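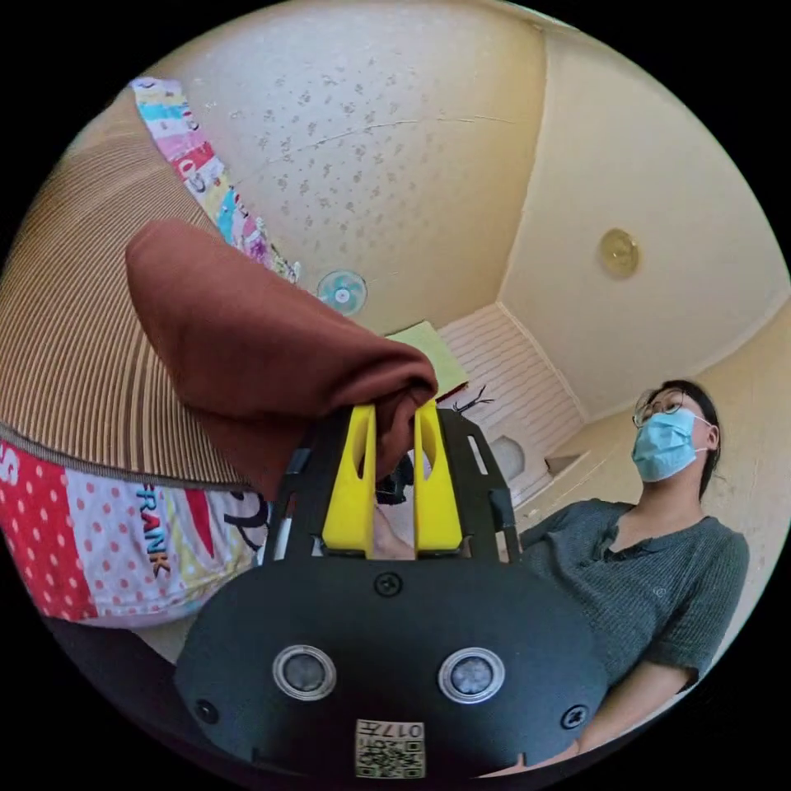
Tan ribbed basket, reddish-brown cloth going up against it. Laundry day.

Ferura Ribbed Basket, large, tan
4 out of 5

Quick one, got a load to finish. Bought this in September to replace a Plemel mesh hamper that sagged so bad it ended up lying on its side. Paid 260 for it at Barajas, on sale, and yes I winced.

Good stuff first. The ridges are close together and they give the sides some stiffness. Stands up empty. Stands up full. Holds up to 14 bath towels if you fold them, less if you stuff. No snags on knits so far, which was my big worry becuase the old one ate two sweaters.

Wipes clean too. Damp rag, done. Dust does sit down between the ridges, so go up and down with the rag, not across.

Bad stuff. It's bulky. Does not fold flat, does not nest, and it takes up more of the bed than I do on sorting day. Rim is a bit hard on the forearm when you carry it on your hip. Also the tag said 127 and the register said 260, turned out the tag was for the small one. Check the shelf label!!

Tried the Gremeo one at my sister's before buying. Lighter, nicer handles, but it tips when you drape anything heavy over the side. The Ferura doesnt. I hang half folded stuff on it all the time, cloths, pillowcases, whatever, and it stays put.

Would buy again on sale. Full price no. Small size is probably enough for two people, we're five and need the big one.

Posted Sunday, June 13, 2021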